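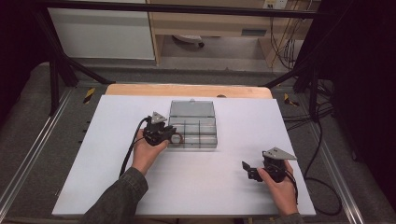 The firm Rinlow has started to offer its hand-held gripper kit, called Plasero, for hire by the week. The kit is meant for teams who want to teach a robot small sorting jobs but do not own a robot arm yet. One person works with two grippers, each with its own cable, and puts little things into a compartment box. The hire begins in December and the shortest time is 5 weeks.

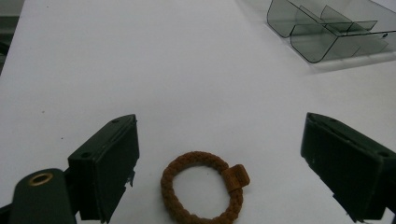 Spare fingers can be ordered separately, and up to 10 kits will be ready in the first month. Training for new users takes one day and is included in the price.
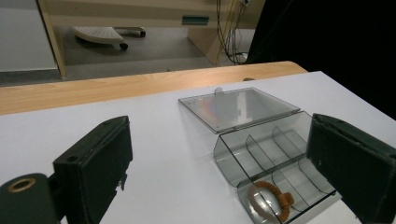
Faraji Laizer would like a shorter hire, as he finds five weeks too long for a small team that only wants to try the kit.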